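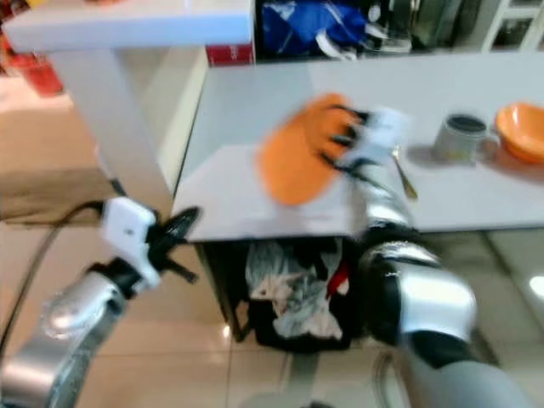 4. Table clearing as a course project

4.1 Setting

The work reported in this section was done by students in the second term of a two-term robotics course. In the first term they had learned to drive the two-arm platform by teleoperation and had written small programs for single-arm reaching. For the second term each group had to pick one household chore, collect demonstrations of it, train a policy, and report how the policy did on objects in starting positions it had not met. There were 6 groups. Four of them chose table clearing, and the results below come from those four.

Table clearing was popular for a practical reason. It needs no special fixtures, and a run can be reset in less than a minute. It also has a clear end state, so two students scoring the same recording seldom disagreed. The groups used the dishes already kept in the lab: plates, bowls, mugs and spoons. An orange plate and bowl from the same set were used most often, with a gray mug and a gold-colored spoon, since their colors were easy to separate from the white table.

4.2 Collecting demonstrations

Demonstrations were recorded between February and May. One student operated the arms while a second reset the table and logged the outcome on a shared sheet. The groups pooled their recordings, giving 1,488 demonstrations in all. After review, 651 were set aside for training on the full task. The others were kept for pretraining or dropped. The usual grounds for dropping one were a missed grasp that the operator gave up on, or a log entry that did not match the recording.

Camera images, joint positions and gripper commands were stored with the Linuner logging tool, which the course staff maintain. The tool had one fault that cost the students time. When the disk was nearly full it went on writing joint data but stopped writing images, and gave no warning. Two groups lost an afternoon each before a check was added at startup.

4.3 The plate grasp

Of the four object types, the plate gave the most trouble. A mug stands tall enough to be gripped from the side, but a plate lies close to the table and the fingers must get under or over its rim. The students tried two approaches. In the first, the fingers came straight down on the rim and closed. In the second, called the Trirard grasp after the group that proposed it, the gripper closes on one edge and the wrist then turns so that the plate tilts up before it leaves the table (Figure 6).

Figure 6. The orange plate held at the rim by the right gripper and tilted. The left arm is not holding anything.

The second approach was slower but was preferred by all four groups by the end of the term. Its main weakness was speed during the tilt. Operators who were used to the task turned the wrist quickly, and the plate was then badly blurred in the recorded images. The Buris group slowed its operators down for the last part of collection and reported a steadier policy, though it did not run a controlled comparison - the term ended first.

4.4 Use of the second arm

The assignment asked for two-arm operation but did not say how the work should be divided. In most demonstrations one arm did the lifting while the other waited near the table. Only the Živković group wrote a rule for handing over, in which the left arm took any object left of the table's midline. The other three left the choice to the operator, and their policies sometimes started both arms toward the same object. We return to this problem in Section 5.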